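Brallelcombe patch 1.4 reworks cargo weight and moves saves to a new format

May 1, 2026

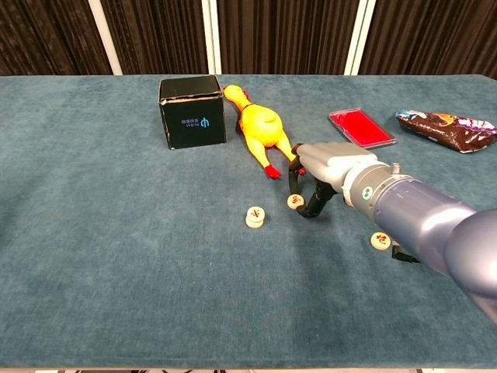

Indside has released version 1.4 of Brallelcombe, its open-world freight and survey game, on PC and both current consoles. The update changes how carried weight is calculated, replaces the save format, raises the storage limit at depots and adds one new region, the Fusbridge lowlands. It is free to owners of the base game. The download is larger on PC than on console, as the PC build replaces the full terrain package while the console builds patch it in place.

The weight change is the part most players will notice first. Until now the game added up the mass of everything a courier carried and compared the total with a single limit. Version 1.4 keeps the limit, now set at 80 units for an unmodified frame, but also tracks where the load sits. Items strapped high on the back raise the center of mass and lengthen the time needed to recover from a stumble. Items on the hips and legs have a smaller effect on balance but reduce climbing speed. The old automatic sort button still exists and now offers two modes, one for flat ground and one for slopes. It no longer moves fragile cargo to the top of the stack by default.

Stamina drain has been adjusted to match. Below 35 units the drain on level ground is unchanged from version 1.3. Above that point it rises in steps, and each step is marked on the load gauge by a short tick. Players who had learned to travel just under the old limit will find the same load slower on hills and a little faster on roads. Wading is handled separately: water depth now counts against the load only once it passes the knee, and the current pushes harder on wide cargo than on tall cargo.

Vehicles use the same model. The two-axle hauler can tip if its rear bed is loaded on one side, and the warning light for this comes on before the wheels lift. The light can be turned off in the interface menu. Trailers are not affected in this version, and the patch notes list trailer balance as planned work with no date.

Saves

The save format is new and is not backward compatible. When a 1.3 save is first opened in 1.4, the game writes a converted copy and leaves the original in a folder marked "legacy." The original can still be loaded by a 1.3 build, which remains available on PC through the beta branch menu. Console players have no way to return to the older build once the patch is installed.

Conversion has a few known effects:

Cargo left on open ground outside a depot is moved to the nearest depot's overflow shelf.
Custom load layouts are cleared and must be set again.
Ropes and ladders placed inside the border of the new region are refunded as raw material.
Deliveries in progress keep their timers, but the condition rating of each item is rounded down to the nearest whole percent.

Manual save slots have been increased to 64. Autosaves are now kept in a separate list and no longer push out manual saves, a problem reported since launch. Cloud sync covers the manual slots only. Indside recommends waiting for a sync to finish before opening the game on a second machine, and the title screen now shows a small arrow while one is under way.

Depots

Each depot can now hold 280 items in private storage. Shared storage is unchanged. The storage screen has a text filter, and items can be sorted by destination, weight, condition or date received. Bulk recycling asks for confirmation once per batch, where it previously asked once per item type. Items flagged as part of an open order are left out of bulk recycling and have to be removed one at a time.

Depot terminals also show a route table. It lists the last deliveries between any two points the player has connected, with travel time and damage taken. The table is read-only, and it does not yet include deliveries made by automated carriers.

Fusbridge lowlands

The new region lies south of the river crossing and opens after the third relay station is brought online. Players who are already past that point can enter at once. It consists mostly of marsh and raised causeway, with two depots, one workshop and a line of broken pylons that can be repaired to extend the power grid. There is no new main story content. Orders in the region are standard freight and survey jobs, along with a short chain of orders from the workshop that unlocks a wide-soled boot.

The boot lowers the sinking rate in marsh but wears out quickly on rock. It takes the same slot as the climbing spikes, so players crossing from the ridge to the lowlands will need to swap at a depot or carry a spare pair. Spare footwear counts toward leg load under the new weight rules.

Weather in the region follows its own cycle. Fog reduces the range of the terrain scanner and hides depot markers that are not on the active route. The forecast screen covers the lowlands only after the first pylon is repaired.

Performance and fixes

The port and engine work was again handled by Hidayat, which also built the original PC version. The PC build adds a separate setting for ground vegetation density, and shader compilation now runs once at first launch — with a progress bar — instead of during play. On console, the performance mode lowers shadow quality in the marsh to hold its target frame rate. The quality mode has not been changed.

Fixes listed in the patch notes include the following. Ladders placed against the dam wall no longer slide sideways after a reload. Couriers no longer drop hand-carried items when a menu is opened during a jump. The hauler's battery reading updates while it is parked on a charger. Subtitles stay on screen for the full length of radio calls. Controller vibration can be set to zero without turning off the footing cues, which now have an optional on-screen version.

Two issues remain open. The map can fail to draw contour lines after a change of display resolution, and a restart corrects it. The order count on the pause screen may include orders that have expired; this has no effect on rewards.

Private servers running 1.3 will not accept 1.4 clients. Server owners need to update the host package separately, and shared structures are kept as long as the world name is unchanged. Indside plans a smaller update in June, covering interface fixes and the missing carrier entries in the route table.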